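The Plate from Demley

The house on Brabec Street came with its contents, and my aunt's contents came with a letter. I read it standing up in the hallway, still in my coat, because I didn't believe I would be staying long enough to sit.

She wanted three things. She wanted the piano to go to the school. She wanted the cat's ashes left where they were, and she declined to say where that was. And she wanted the Ilier plate washed by hand, once a week, whether or not anybody had eaten from it.

"It's from 1712," said Rin Amano, who had the key and the folder and was being paid by the hour to give me both. "Your aunt was very clear about the plate."

"Does anything on it say 1712?"

"There's a certificate."

There was. It was typed, and the typewriter had a lazy letter e. It said that the plate was one of a service of 40 made for a family named Cistetti, that the family had carried the service over a mountain in straw, and that all the others had been lost. It was signed with a loop and a line. I have signed for packages with more conviction.

I had known my aunt for most of my life and I never once caught her in a lie, which made me suspicious of her from the age of nine. She told stories the way other people set a table. Everything was laid out where you could reach it and you were expected to help yourself. She had once been engaged to a man who tuned church bells. She had once sold a horse she didn't own to the man who did own it. The plate was the last of these and the only one I could pick up.

"What did she pay for it?" I asked.

Rin looked in the folder. "222."

"222 what?"

"It just says 222. It was an estate sale out in Demley. The receipt is stapled to the back of the warranty for the dishwasher."

So that was how she filed things. I took the folder into the kitchen, the one room she had ever spent money on, all gloss and white doors, with a countertop I was afraid to put my keys down on. My aunt had redone it late in life and then gone on washing everything in the sink as before. The dishwasher, she told me on the phone, was for company. She never had company. She had Rin, who came to go over the bills, and she had me in October, when the fares were low.

I ate my supper off a paper towel that night and looked at the plate. It was white. It was round, as far as I could judge. I turned it over and found nothing on the back, no crown or anchor or crossed swords, not even the ghost of a word. You would think a family that hauled a dinner service over a mountain would have wanted its name on it somewhere.

Then I washed it. I want to be clear that I did this out of tiredness. It was in my hand and I was near the water.

The next morning I called a dealer whose number was in the folder. He had a soft, careful voice, like a man walking around a sleeping dog. I told him what the certificate said. He was quiet, and then he asked whether I'd ever heard of anyone else who owned a piece of Ilier.

"No," I said.

"Neither have I," he said. "That can mean one of two things."

He offered me 1000 for it, sight unseen.

I have worked in insurance for a long time. When a man offers you money for something he hasn't looked at, either the thing is worth a great deal more or the man is not really in the business he says he's in. I told him I would think it over. He said to take my time, and to please not put it in a machine. He said it in just the way my aunt would have said it, with a little drop on the word machine, and after I hung up I stood in the hall for a while with the receiver in my hand.

"Did she know him?" I asked Rin, who had come back about the piano.

"The dealer? I think they were friends."

"What did he do before he sold plates?"

Rin thought. "Something with churches."

I went back into the kitchen and opened the dishwasher. I'll admit there was some temper in it. I pulled the door all the way down and looked at the rack, with its black wires standing up in rows, waiting for the company that never came. It would be very easy. If the plate was what I thought it was, a plate, it would come out clean and I could sell the house with a light heart. If it was what she said it was, I'd have ruined the last of something, and I would at least know which.
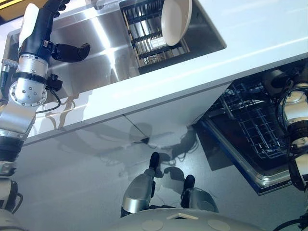

Can a very old plate go in the dishwasher?

It's better washed by hand in lukewarm water with a little mild soap, as heat and strong detergent can dull an old glaze and wear off any painted or gilded decoration.

I had asked it out loud, and Rin, reading off a phone at the kitchen door, had answered me in the flat tone of someone reading off a phone.

"It doesn't have any decoration," I said.

"Then maybe it already went in once."

I hadn't thought of that. I didn't care for it, either. It was the kind of remark my aunt used to make, where you go along arguing that a thing is plain and discover you've helped to prove it was once magnificent.

"You believe her," I said.

"I did her taxes," said Rin. "I believed the numbers."

"And the horse?"

"The horse was before my time."

We had coffee. I put my questions in order, the way I would at work. Who typed the certificate? Rin didn't know. Was there a typewriter in the house? There was, upstairs, under a pillowcase. I went and got it, set it on that frightening countertop, rolled in the back of an envelope and typed the word Cistetti.

The e came out perfectly straight.

I typed it again, then a whole row of them. Not one leaned. I had been so sure that I'd already begun to feel fond of her for it, and now I had to put the fondness down somewhere and start over.

"She could have had it repaired," I said.

"She could have," said Rin.

"There'd be a receipt."

There was no receipt. We went through the folder twice, and I read more about that woman's gutters than anyone should. A bill for the piano. A bill for a stone, small, no inscription, delivered to the back garden – so I did learn where the cat was, at least, or I learned where there was a stone. Nothing about a typewriter.

At four o'clock the dealer called again. He said he hoped he wasn't bothering me. He said he'd been thinking, and that 1000 was perhaps not respectful, and what would I say to his just coming by to see it? He didn't need to buy it. He had eaten off it once, he said.

"What did you eat?"

"Eggs," he said. "She washed it right after. She wouldn't let me help."

I asked him whether he believed it was from 1712. It was a fair question to put to a man in his line, and he took so long over it that I thought the call had dropped.

"I sold it to her," he said.

"At Demley?"

"At Demley. I had a card table."

"And did you type the certificate?"

"I really would like to come and see it," he said.

I am not a soft person. I have turned down claims from people who were crying, and slept fine. I knew what I had in front of me, or I knew most of it: a man with a card table, a woman who liked a story, and a white plate that had never been over a mountain in its life. I could have said so. Rin was watching me from across the coffee cups with no expression at all, which must be useful in that job.

I told him he could come in the morning, after nine.

Then I shut the dishwasher, ran the water until it was lukewarm, and looked under the counter for the mild soap. She had a great deal of it. It wasn't the day for washing, if we were going by the letter, but he'd be looking at it closely and I didn't want him to find a mark.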